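Renting Out a Room at Home: FAQ 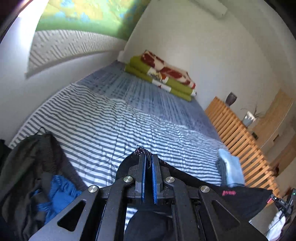

Do I need a lease for one room? Yes, even for your cousin. Ours is 4 pages and covers rent, keys and laundry — a black garment with a little pink logo has no obvious owner after a month of sharing.

How much deposit? We took $639 and slept fine.

Comments

Ülle Vaher: Does the lease cover fridge shelves?

Virk50: Mine does. He still eats my cheese.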